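Wie bringt man einem Roboter bei, Toast zu machen?

Aus der Reihe »Kunano erklärt's« für neugierige Leute ab 8

Du kannst einem Roboter nicht einfach sagen: »Mach mal Toast.« Also, sagen kannst du es schon. Er steht dann da wie du, wenn jemand »Zimmer aufräumen« ruft.

Ein Roboterarm weiß nämlich von sich aus gar nichts. Er weiß nicht, was Brot ist, und Hunger hatte er auch noch nie. Man muss ihm alles vormachen. Dafür gibt es zwei Wege.

Der erste Weg heißt Führen mit der Hand. Ein Mensch packt den Arm und schiebt ihn dorthin, wo er hinsoll, so wie dir früher jemand beim Schreiben die Hand geführt hat. In den Gelenken sitzen Messgeräte, die sich jede Stellung merken.

Der zweite Weg ist die Fernsteuerung. Der Mensch sitzt daneben und bewegt einen Griff, und der Arm macht die Bewegung nach. Das sieht nach Computerspiel aus. Nach dem zwanzigsten Toast fühlt es sich nicht mehr so an.

In der Werkstatt Bulitz heißt der Lehrling Ana. Ana ist ein Roboterarm und übt am Mini-Ofen.
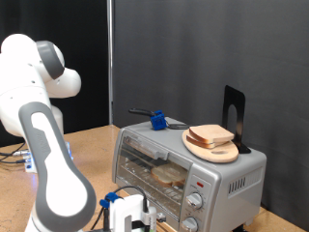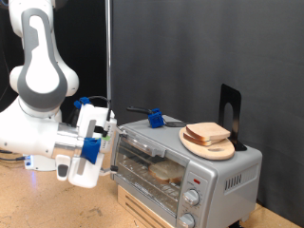
Der Arm am Ofen, eine Brotscheibe liegt schon auf dem Rost.

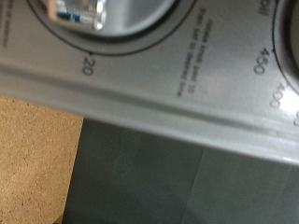 So nah sieht die Kamera am Greifer die Zahlen auf dem Bedienfeld.

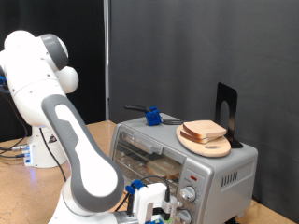
Einmal vormachen reicht leider nicht. Liegt das Brot beim nächsten Mal ein kleines Stück weiter links, greift ein schlecht geübter Roboter dorthin, wo es gestern war, und hebt sehr sorgfältig Luft hoch. Deshalb zeigt man ihm dieselbe Aufgabe immer wieder, jedes Mal ein bisschen anders. Ana hat bisher 202 Vorführungen bekommen. 17 davon musste man wegwerfen, weil der Mensch am Griff Mist gebaut hatte. Der Roboter hätte den Mist sonst brav mitgelernt.

Aus den übrigen Vorführungen sucht ein Computerprogramm heraus, was immer gleich bleibt: erst zum Knopf, dann zupacken, dann drehen. Dann darf der Arm es allein probieren. Ein Mensch bleibt dabei und hat den Finger am Notaus.

Probier es selbst: Verbinde jemandem die Augen und führe seine Hand, bis er einen Becher auf einen Teller gestellt hat. Dann stellst du den Teller woanders hin und lässt ihn allein machen. Nimm bitte einen Becher aus Plastik.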